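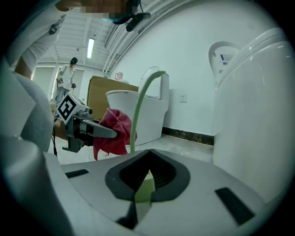

Pink cleaning cloth, washroom display area, Trelham building

Washroom Care and Fixtures - Cloths on display toilets: which colour, and who washes them?

Posted by s_requena
Colleagues, I am seeking views before the revised cleaning schedule is issued in September. The Trelham showroom now has several white toilets standing on a light grey tiled floor, with a dark marble-patterned baseboard along the wall. The present schedule calls for a pink cloth on the outside of each fixture and a separate cloth for the floor. Staff have asked whether one cloth may serve both purposes. My own position is that it may not.
Soledad Requena, Facilities

Posted by darragh_oriain
I would support a single cloth in this case. These are display units and are not plumbed in. The Akedton site has used one microfibre cloth per aisle for 27 months without a complaint. Two cloths per fixture means 80 items in the wash each week, and our machine is a small one.
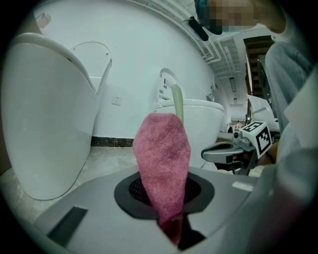 I would add that the cloths come back bunched up and are often put away that way. If they were folded and counted at the end of the shift, we would need fewer of them. The Manurung cloths also shed lint on glossy surfaces when new, so please wash them twice before first use.

Posted by kcloutier
With respect, I disagree with Darragh on the first point. Visitors sit on these units and children put their hands in the bowls. Whether the unit is plumbed in has no bearing on what is carried over from the floor. Please keep the colours separate.
On the lint I agree fully.

Posted by g.garrido
Has anyone costed this? The last Brakach order came to $2,510 for cloths and long handles combined, and I was told the handles were the larger part. I would sooner see money spent on handles. Reaching the baseboard behind a toilet with a cloth in the hand is hard on the knees.

Posted by darragh_oriain
Gonzalo, the handles are of little use between two fixtures set close together. One ends up crouching in any event.
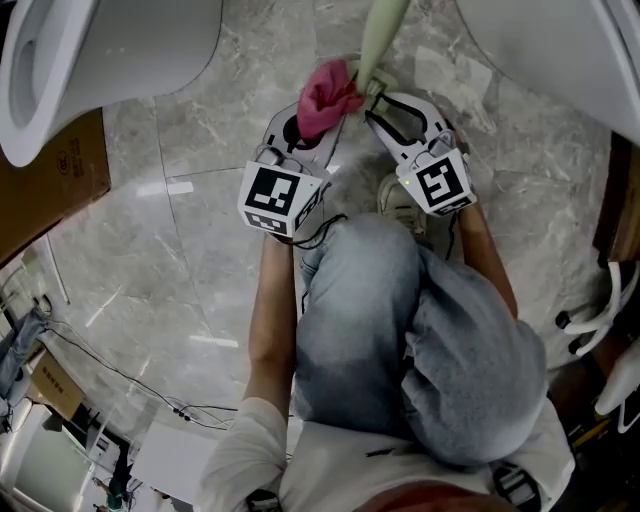
Page last changed: June 2025

Posted by covadonga_c
I clean at Trelham and would like to answer the question of handles. A handle is useful for the back of the bowl and the strip of floor beside it. For the outer curve of the fixture I prefer the cloth in my hand. The floor there is polished and shows every streak under the ceiling lights, so a cloth that has been used on it should be set aside at once.
Covadonga Carretero

Posted by s_requena
Thank you, Covadonga. I will keep the separate floor cloth in the draft and add the folding and count at the end of each shift. Darragh's objection concerning laundry volume will be noted - I do not consider it settled.

Posted by darragh_oriain
Noted. I would ask that Akedton be exempt until the larger machine is installed.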